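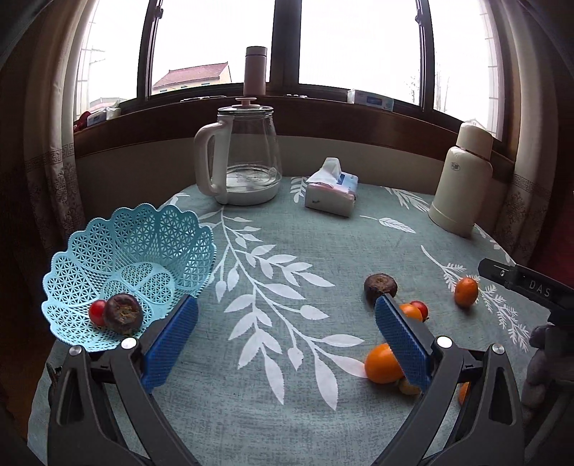

Who has to sign before a house comes down under a county clearance order?
The site supervisor and the county inspector both sign, and neither signature counts until the power and gas are confirmed off.

Pre-demolition checklist, Kestell Road property, Gristville
Contractor: Kavix
Inspected Sep 30, 2018

Court release of the site — seen. Copy kept in the site cabin.
Evidence tape removed from house — done. Tape still up at the barn, leave it alone.
Electricity cut off at the pole — done.
Gas — no mains supply. Tank of 800 litres behind the house, drained and tagged.
Water — shut at the road. Valve is stiff, needs a proper key.
Asbestos survey — Zervas report from June. Floor tiles in the back room only. Removal slip missing, chase before any work starts.
Perimeter fence — 600 feet in place. Gap by the ditch on the north side, two panels short.
Warning signs — 7 up, one facing the wrong way.
Old well — capped, cover rated to 3000 pounds. Keep the excavator off it all the same.
Cellar — not entered. Steps unsafe.
Neighbours told — both sides, by letter.
Dust control — hose on site, no pump yet.

Result: held. Recheck fence, pump and removal slip.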